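Search this site

Print this article | E-mail this article

4. The Open Day Demonstration

The observations in this section come from the open day held at the Plundby workshop in April. Visitors could try the hand-held Kulel gripper at a table near the entrance, and most of those who signed in did so.
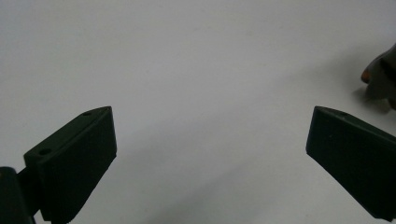 Figure 3. Fingers of the hand-held gripper over the white table, with part of a hand at the right.

The day was planned for 200 visitors and 490 signed in. We had expected people to stay at the table for a few minutes each. Many stayed longer, and a line formed before noon. We then shortened the spoken introduction and let visitors start right away, with one member of staff standing next to them. This changed the conditions for the second half of the day, and the two halves are reported separately in Section 5.

4.1 Procedure

Each visitor was asked to pick up a small part, move it across the table and set it down. The parts came from the Marchuk assembly kit, which our group also uses in teaching. No target time was given. Visitors could stop whenever they wanted, and a few tried the task again with the other hand.

Over the day we logged 3656 attempts. An attempt was counted from the first closing of the fingers until they opened again – whether or not the part had been lifted. Attempts made by staff while showing the task were removed from the log before analysis.

4.2 What visitors asked

Staff wrote down questions on paper forms during the demonstration. The most common one was how hard the fingers press. Visitors who worked in packing or machine shops asked about wear and about the cost of spare fingers. Parents mostly asked if their children could have a turn. Children used the same tool as adults, and the younger ones needed two hands to squeeze it.

Several visitors closed the fingers too early, above the part, and then moved down onto it. We had seen the same habit at the earlier Varnar demonstration, where the table was lower. The forms from that event were less detailed, so the comparison in Section 5 is limited to the first three attempts of each visitor.

Contact the editorial office | Copyright notice | Back to top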